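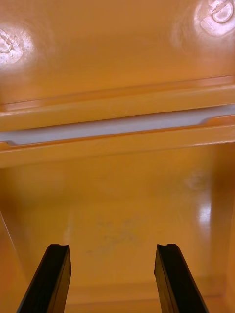
**Clementina Figueiredo**

Hi! I run the gripper bench at Pettigrew, and I'm looking for a few people who'd like to spend part of October driving a robot arm and telling me, in plain words, which hand they'd want on the end of it. It's paid, it's part time, and you don't need an engineering degree (one of my best testers last round came from a bakery).

We have two grippers to compare. One is the Grallach, a plain pair of black fingers with a small notch at each tip. The other is the Pomadex, which has softer pads and a wider opening and costs quite a bit more. I have my own opinion about which is better and I'm keeping it to myself until you've all had your turns! Both go on the same arm, run by the same controller (we call it Forka, and you'll be swearing at it by lunchtime), so what you feel should mostly be the fingers.

The wrist camera is part of the test too. You'll be working from its view a lot of the time, and glossy plastic is my favorite thing to put in front of it. Orange, shiny, with a rim you want to catch and bright reflections sitting right where you'd like to see the surface. Judging how far away the panel behind the fingertips is takes practice, and I'd love to know how long it takes you, and whether you start trusting the picture or start guessing.

## What you'd be doing

You'd come in for 4 sessions. The first is mostly learning: how the arm moves, where the stop button is, how to open and close the fingers without slamming them. After that you get a list of tasks and work through it with one gripper, then swap. Picking up by a rim, reaching into a recess, lifting something slippery, setting it back down where it came from. There are 44 tasks on the full list, and it's fine if you don't get through them all. I'd much rather have careful notes on half of them than a rushed tick next to every one.

Each session runs from 9:30 in the morning until lunch, with a proper break in the middle (coffee's on us, and the good cookies are in the drawer under the printer). You'll talk out loud while you drive, and either Angharad Samuel or I will sit next to you typing up what you say. Angharad built most of the mounts, so if you think the camera is in a stupid place, please tell her! She's asked for exactly that.

After each swap there's a short form. How tired is your hand, which tasks felt like luck, what would you change. I read every word of these, including the rude ones.

## Who I'm hoping to hear from

People who work with their hands, or used to. Packers, cooks, sewers, folks who fix bikes, people who play video games more than they admit to their families. Left-handers especially, as we had none last time and I think the joystick layout is unfair to you. If you've driven a robot arm before, you're welcome too, but mention it when you write so I can put you in the right group.

You need to be 18 or over, able to sit at a desk for a morning, and comfortable looking at a screen up close. Glasses are fine. The controls take two hands at the moment; if that's a problem, write to me anyway, there's a foot pedal I've been wanting to try out.

## Pay and the boring bits

It's $100 a session, paid at the end of each one, and you keep what you've earned if you decide to stop early. We record the camera view, the arm's movements and your voice. We don't film your face. Your name stays off the results unless you ask to be thanked in the write-up.

## How to get in touch

Send me a note through the Pettigrew contact page with "gripper bench" in the subject line. No résumé, please! Just tell me what you do with your days, which hand you write with, and the most annoying object you've ever had to pick up. I'll write back to everyone, though it may take me a week if the Forka is having one of its moods.

Parking is behind the building, and the side door is the one with the bell.

Clementina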